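Okay friends, settle in with something to drink, this is going to be a long one. I want to talk about giving circles, and how ours in Cotosside went from an idea at a kitchen table to money going out the door.

If you've never heard of a giving circle, it's pretty simple. A group of people each put in what they can, you pool it, and then you all decide together where it goes. You don't need to be rich and you don't need a lawyer on day one (I thought we did, and I lost a lot of sleep over it).

Ours is called Shehu. There were four of us at the start: me, Doaa Tazi, Wael Hamdy and Kenta Honda. We'd all been giving a little here and there on our own, and we all had that same feeling of dropping coins down a well and never hearing the splash.
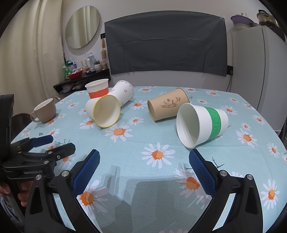
Doaa was the one who said we should stop talking and set a date. So we did, back in March, and we each wrote down one local group we cared about and why. I cried at Wael's, which embarrassed him terribly.

The group we picked for our first gift was Eduswood. They do after-school reading help, and Magdy El Ouafi, who runs it, answered every question we had, including some pretty clumsy ones from me. If you're starting a circle, please do call the people you're thinking of giving to! A phone call taught us more than the website did.

Now the money part, because I know that's what my inbox wants. We raised $3,186 for the first round. Some people gave the price of a sandwich and some gave quite a bit more, and we never read out who gave what. I feel strongly about that one. Everybody gets one vote, no matter the amount.

By then we'd grown to nine members, and nine people do not agree on things quickly. Mohcine Belkadi wanted to split the money between three groups. I wanted it all in one place. We went back and forth for most of an evening, and I'll admit he made the better argument — but the vote went my way, and he was very gracious about it.
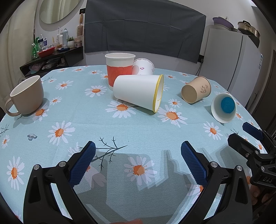

Cups on the daisy tablecloth

A few things I'd do differently. I'd agree on the voting rules before there's any money to vote on. I'd keep the sign-up form to one page, as ours had a second page that hardly anyone filled in. And I'd ask the group receiving the gift how they want to be thanked, or left alone, afterward. Magdy told us very kindly that he'd much rather have a short check-in than a long report to write, and I was so glad he said it.

For round two we're looking at Dresis, the folks who fix up donated bikes and pass them along to people who need a way to get to work. Kenta has been to see them and came home talking about nothing else. No vote yet, so I'm trying very hard to stay neutral (I am not neutral).

If you're in Cotosside and want to join, send me a message and I'll get you the form. The short one, I promise. And if you already run a circle somewhere else, tell me how you handle members who move away — we have our first one leaving this summer and we'd all love for her to stay in it somehow.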